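How to Wash Dark Clothes So They Stay Dark

Black shirts and socks rarely wear out first. They go gray first, and most of that happens in the wash.
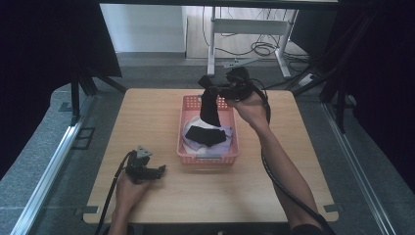
Dye leaves cotton in two ways. Some of it dissolves in the water, and hot water pulls out more of it. The rest goes when fibers rub against each other and the surface turns fuzzy, so the cloth looks faded even where the color is still there. The steps below deal with both.

Sorting

Make one pile of blacks, navy and dark gray. Keep new dark items apart for the first 2 washes. Towels go in their own load, whatever their color, as they shed lint that shows on everything.

Turn shirts and pants inside out. Close zippers and hooks. Check pockets for tissues.

Testing for bleeding

Wet a hidden seam, press a white rag on it and hold for 10 seconds. If color comes off on the rag, wash that item alone until the test comes up clean. I had a pair of Amham work pants that took six washes to get there.

Washing

1. Fill the drum loosely, to no more than three-quarters. Clothes packed tight rub more and rinse badly.
2. Set the water to cold.
3. Use liquid detergent. Powder can leave pale streaks in cold water, especially if your water is hard. I use Plultby, the unscented kind, at a little under the amount on the cap.
4. Pick the shortest cycle that suits the dirt. Everyday clothes don't need the heavy setting.
5. Keep the spin at 800 or lower if your machine lets you choose. My old Balogh only has "low" and "high" – low is fine.

Skip fabric softener on socks and sportswear. It builds up and makes them hold odor.

Drying

Take the load out as soon as it finishes. Shake each piece once and hang it inside out, away from direct sun. Socks hang best by the toe, which keeps the cuff from stretching.

If you use a dryer, set it to low and stop while the seams are still slightly damp. Clean the lint screen before you start.

White marks that remain

Streaks on dry clothes are usually detergent. Run a rinse cycle with nothing added, then use less next time. Lint comes off more easily once the cloth is fully dry.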